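FOR IMMEDIATE RELEASE
27/04/2022

Flimier opens woven flooring showroom and repair counter in Prirbridge

PRIRBRIDGE - Flimier, the natural flooring and matting company, is opening a showroom on the old Camargo mill site. Doors open in June. Free entry, no appointment needed for the first 7 days. After that, book ahead for the repair counter, walk in for everything else.

The showroom carries the full Brustera range. That's 38 weaves, in runners, room-size mats and stair pieces, plus cut-to-length rolls for anyone who has measured up at home. Samples can go home with you for 3 nights. Bring them back clean please.

The repair counter is new for us. Edges rebound, worn strips replaced, corners squared up. Customers have been asking for this for years and until now we had to send work out, which meant long waits and a few lost mats. Now it stays in the building. Most edge jobs should be ready the same week. Bigger jobs get a written quote first, and there is no charge for the quote even if you decide not to go ahead.

We'll take mats bought elsewhere too. Doesn't have to be ours. Sea grass, jute, rush, rattan, paper cord, all fine. Not wool, sorry, different machines.
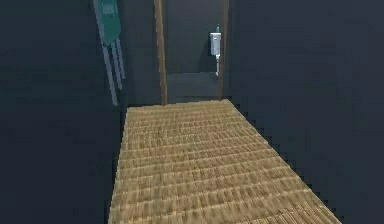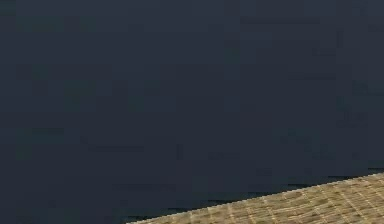 Computer renderings, both with a tan, woven-look surface.

What's in the building: display floor at street level, cutting tables behind it, repair counter at the back with it's own entrance from the yard. Use the yard entrance if you are dropping off anything heavy. Loading bay is shared with the other tenants so please don't leave vans there over lunch.

Parking is behind the mill, free for customers for the first hour. The Prirbridge bus stops at the Camargo gate.

Brustera prices stay the same as in the current list. No opening sale. Instead the first 100 customers who place an order at the showroom get free binding on one piece, any length, plain cotton tape only. Colored tape and leather are extra. The offer can't be used with trade accounts and it does not cover repairs.

Trade customers: your account numbers carry over, nothing to do. Trade collection moves from the old warehouse to the yard entrance once the showroom is open. Orders placed before then will be ready for pick up at the old warehouse as usual, so check your confirmation before you drive over.

Care evenings start later in the summer. Short, hands on, how to clean a natural fiber mat without soaking it, what to do about spills, how to stop curling at the corners. Dates will go up on the Flimier website and on the showroom door. Places are limited but there is no fee.

About Flimier
Flimier designs and sells natural fiber flooring for homes, shops and small hotels. The company is based in Prirbridge. Brustera is its main woven range and is sold direct and thru selected dealers.

Press contact
Flimier press desk, Camargo mill site, Prirbridge. Weave samples for photography avaliable on request, please give us a few days notice.

ENDS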